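Getting creases out of pale pink fabric before sewing?
Posted in Fabric & Sewing, April 19, 2023
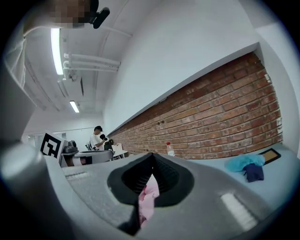

Pink fabric, still crumpled, in the brick-walled room

Hello all! I've finally got a table at the Paradley workrooms (so much space, and proper strip lights!) and I'm making cushion covers from pale pink fabric I bought last November. It's been squashed in a bag ever since and the creases won't budge. I've ironed one corner on low and they came straight back. I don't know what it's made of, as the label's long gone. Any ideas before I cut 8 squares out of it?

Tanix
65 posts

Ooh, lovely colour for cushions! Wash it first, whatever you do. You want any shrinking over with before you cut. Then hang it up damp, pull the edges straight with your hands and iron it on the wrong side while there's still a bit of damp left in it. Try a scrap first, seeing as you don't know the fibre, and put a thin cotton cloth between the iron and the pink. I did a whole set of curtains this way and they came up beautifully!

Handholm
1,756 posts

steam. loads of steam

Bondarchuk
600 posts

Agree with Handholm about washing first. Once it's pressed, roll it round a cardboard tube and don't fold it again! Fabric shops will often give you an empty one if you ask. Mine live behind the door.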